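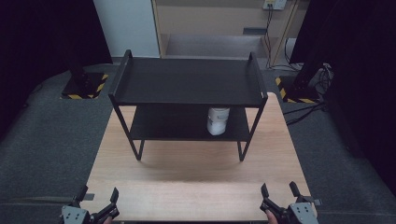
Two-tier desktop shelf – load on the upper board and what to keep underneath

tquintero
I have a black two-tier metal shelf on a light wood table. Flat upper board with a raised rail at each end, lower board beneath it, thin legs. I want to put a label printer on top and keep cups on the lower board. Two questions. Is there a practical limit for the upper board, and does anyone pad the feet? The tabletop marks easily.

Drarthorpe
What does the printer weigh? Without that the first question can't be answered.

tquintero
798 grams without the roll.

Drarthorpe
Then load is a non-issue. I keep more than 400 sheets of paper on a similar one and the upper board has not bowed. Check side-to-side sway instead. Push on one rail with a finger at board height. If the legs rack, retighten the screws with the shelf standing on the table, not upside down.

hiltero_bench
Disagree on the order. Tighten upside down first, on a towel, then set it upright and do the final quarter turn. If you start upright you lock in whatever twist the table has.

Drarthorpe
The twist of the table is what you want to match. A shelf that is square on a towel and rocks on the desk is no use to anyone.

hiltero_bench
Only if it never moves. Mine gets moved for cleaning and goes back in a slightly different spot each time.

N. Brito
Both methods work if the feet are padded. On thin legs, use felt no wider than the foot, 2 mm thick. Wider pads catch crumbs and peel at the edge. Rubber grips better but left gray rings on a pale tabletop of mine after one December next to a heater. I got them off with a melamine sponge, which also dulled the finish.

tquintero
Felt it is. Any opinion on the cups? I'd like to be able to take one without moving the printer.

Temness
Measure the clearance between the boards, then subtract the height of the cup plus whatever you need to tilt it out over the front edge. I have 11 cm of clearance and tall cups are annoying. They go in but you scrape the rim on the way out. Keep them one deep, near the front.

hiltero_bench
I would put the cups on top and the printer elsewhere. The rails keep things from sliding off the ends.

Temness
They do nothing for the front. An upright cup on a high board is easy to knock with a sleeve. The lower board is the better place for anything that tips.

tquintero
Keeping cups low. Swayed slightly on the finger test, so I'll try the towel method first and retighten upright if it rocks.

N. Brito
Clean the feet with alcohol before the felt goes on, and leave it overnight before loading.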